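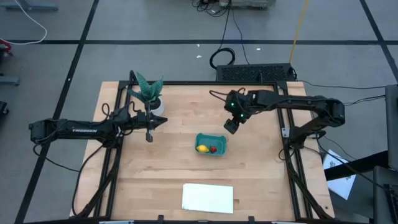
4.2. Effets de la source d'observation sur le dessin de figure

La présente section examine les dessins produits au cours du second semestre de l'enquête menée à l'atelier Pascual, école préparatoire dont l'enseignement de la figure repose, depuis sa fondation, sur l'alternance entre modèle vivant et document photographique. Le corpus comprend 1 122 feuilles, toutes réalisées par les 41 élèves ayant suivi le programme jusqu'au mois de juin. Les croquis d'échauffement, dont la durée d'exécution n'avait pas été consignée, ont été conservés mais ne sont pas pris en compte dans les comparaisons qui suivent.

Chaque feuille a été examinée séparément par deux évaluatrices, Dorota Grabowska et Celina Laskowska, selon la grille exposée en 3.1. Celle-ci retient la tenue de l'axe principal, la répartition du poids sur les appuis, la cohérence des proportions et la hiérarchie des valeurs. Les désaccords ont été tranchés en séance commune. Ils portaient pour l'essentiel sur la répartition du poids, critère que la version initiale de la grille définissait de manière trop lâche et dont la formulation a été reprise en cours d'étude. Les feuilles déjà notées ont alors été relues.

Les dessins exécutés d'après modèle vivant obtiennent de meilleures appréciations pour l'axe et pour les appuis. L'écart est sensible dans les poses brèves et s'atténue à mesure que la durée augmente. Dans les séances longues, le travail d'après photographie redevient comparable et présente même des proportions plus régulières. Ce résultat rejoint les observations faites par Krawczyk lors de l'étude préliminaire de Koltstead, à ceci près que l'auteur attribuait la différence à la seule fatigue des élèves.

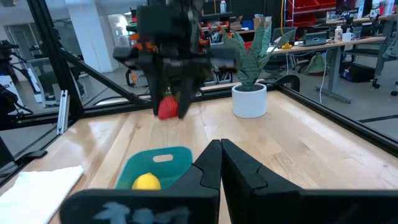

Une telle explication ne nous paraît pas suffisante. Les carnets de bord montrent que les élèves modifient leur méthode selon la source. Devant le modèle, ils posent d'abord une ligne d'action, puis les masses du thorax et du bassin ; devant la photographie, ils commencent le plus souvent par le contour de la tête et progressent de proche en proche. Environ 61 % des feuilles d'après document portent la trace de ce second procédé. L'erreur initiale, quand il y en a une, se propage alors jusqu'aux pieds et n'est corrigée qu'au prix d'une reprise complète, que peu d'élèves entreprennent.

Kacper Witkowska, chargé du cours de morphologie, a relevé par ailleurs un phénomène propre aux élèves les plus avancés. Ceux-ci tendent à surcharger la figure de détails de costume et d'accessoires avant que la pose ne soit établie. Interrogés sur ce point, plusieurs d'entre eux ont déclaré avoir essayé successivement diverses directions sans parvenir à en choisir une. La consigne de limiter l'étude à trois valeurs, introduite à mi-parcours, a réduit cette tendance sans la faire disparaître. Elle a aussi été jugée contraignante, en particulier par les élèves travaillant à la tablette avec le logiciel Flisita, habitués à multiplier les calques et à différer les décisions de valeur.

Le quatrième critère appelle un commentaire particulier. La hiérarchie des valeurs ne dépend guère de la source d'observation lorsque le contraste entre le sujet et son fond est franc ; la figure 3 en offre un cas élémentaire, où des formes noires se détachent sur un plateau de bois clair. Les variations internes du fond — ici l'alternance de bandes pâles et de bandes plus soutenues — peuvent être négligées dans un premier état du dessin. Il en va autrement des carnations placées devant un drap de ton voisin, situation fréquente à l'atelier, pour laquelle les appréciations se dispersent fortement.
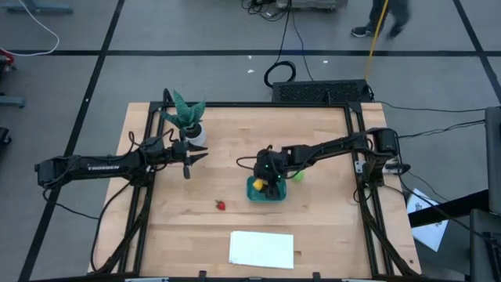
Sarahí Nava a proposé d'y remédier en faisant précéder la pose d'une étude de vignettes, exécutées au fusain et sans ligne. L'exercice a été adopté pour un seul groupe et son effet ne peut être isolé de celui de l'éclairage latéral, installé durant la même période. Les feuilles concernées présentent des ombres mieux regroupées, mais les demi-teintes y demeurent hésitantes, notamment au passage de l'épaule et du cou.

Deux réserves doivent enfin être formulées. Le papier Hirnano employé pour les poses longues possède un grain plus marqué que celui des carnets, ce qui a pu favoriser un modelé plus large. En outre, les élèves choisissaient eux-mêmes leurs photographies, et beaucoup ont retenu des poses frontales, debout, dont la difficulté est moindre que celle des poses assises ou en torsion demandées au modèle. La comparaison des deux sources à pose égale fait l'objet de la section 4.3.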